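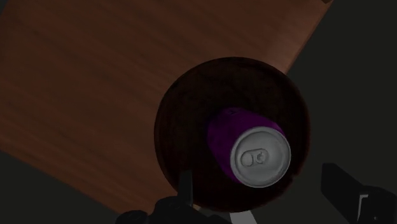

Ticket 252: Gripper closes on the bowl instead of the can
Component: grasp planner, sim
Status: Reopened (again)
Priority: Medium, was Low, was "won't fix"

Summary
In the can-and-bowl task on the Clodby simulator, the arm is asked to take a can out of a bowl. In a bit over one episode in ten it lines up beautifully, closes its fingers on the rim, and lifts the bowl with the can still riding inside. The success check then reports a pass, as the can has technically left the table. So has everything else.

Steps to reproduce
1. Load the can-and-bowl scene with the wood table and the dark bowl.
2. Turn on pose randomization for the bowl. The fault wants the bowl near the table edge, or better, hanging a bit over it.
3. Run until you lose your good mood. On my machine that was episode 9.

Expected
Fingers go either side of the can. Can comes up. Bowl stays put.

What we get
One finger ends up against the outside of the rim and the other goes past it. Contact force climbs, the controller decides it has hold of something (true), and up we go. Twice the bowl swung out past the table and dropped to the floor, and the can stayed in the gripper's opinion the whole way down.

Log, trimmed
plan: target=can, confidence high
approach: ok
close: contact on both fingers
close: width larger than can diameter, ignoring
lift: ok
result: SUCCESS

I would like a word with whoever wrote "ignoring." I checked the history and it was me, in September.

Comment 1
Could not reproduce. Ran 2000 episodes overnight, all clean. Closing.

Comment 2
Reopening. Those 2000 were run with bowl randomization off, so the bowl sat in the middle of the table every time like a fruit bowl in a furniture catalog. Please see step 2.

Comment 3
OK, reproduced with it on. My first guess was the collision mesh. The bowl came from the Rukora asset pack, and its mesh had been simplified into a solid lump, so as far as physics was concerned there was no inside to reach into. Swapped it for a hollow one. Failures dropped but did not go away.

Comment 4
Looked at the wrist view for the ones that are left. The bowl is nearly black inside, the fingers are black, and the light is dim. The segmenter finds the silver lid without any trouble and then loses the far end of the can in the shadow. It fills in the rest by guessing, and its guess includes a generous helping of bowl. The grasp center slides off toward the rim.

Raising the light fixes it. I'm against raising the light. The Ndlovu cell is at least this gloomy and they won't be repainting their bowls for us.

Comment 5
Proposed change, on branch maltosik-rim:
- cap the closing width at can diameter plus a small margin, and abort if contact comes early
- fit a cylinder from the lid, and stop trusting the mask past the shadow line
- make the success check look at the bowl too

The third one will make our pass rate worse. It was never that good, we just weren't asking.

Comment 6
Merged the width cap and the new check. Cylinder fit is still in review; it works for cans lying at an angle and gets confused when they stand straight up. No hardware runs on this task until it's in. A rim grasp on the real arm means a bowl on the floor and possibly somebody's foot under it.

Comment 7
Rerunning the full set Thursday with randomization on. I have written "randomization on" on a sticky note and put it on the monitor. Leaving this open until the numbers are attached.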